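**Ticket 3036: label printer drops every second job**
Opened by: Jeanie MacAulay
Status: still open, sorry!

07/12/2021

OK so the printer in the Drarum office is back to its old tricks. I send two labels, I get one. I send four, I get two (and the queue swears all four went through). Same thing from Keir's laptop, so I'm pretty sure it isn't just me.

What I've tried so far:

- Turned it off, counted to 60, turned it on again. No change.
- Swapped the USB cable for the one from Sarla's desk. No change, and Sarla would like it back.
- Reinstalled the driver. It asked me for a paper size and I picked 56 mm, same as the roll.
- Cleared the queue, which had 200 old jobs sitting in it going back to February!! Felt great, fixed nothing.

Then Pylyp said to check the gap sensor, and I think he's onto something. When I ran calibration it spat out three blank labels and stopped with the orange light on. Did it again with a new roll and got five blanks, same light.

The other half of this ticket is where the printer should live, as Euan wants it off the filing cabinet. I vote for somewhere near the door.
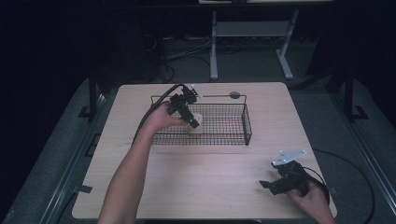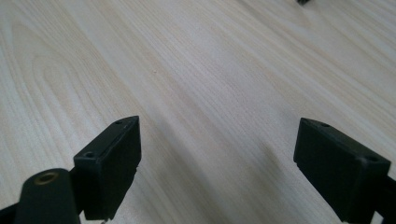 Anyway, back to the sensor. Is there a way to set the gap by hand in the Lullano software? I found a menu called Media but everything in it is grayed out, and I don't have the admin password. Could someone log in and look? I'm here until five.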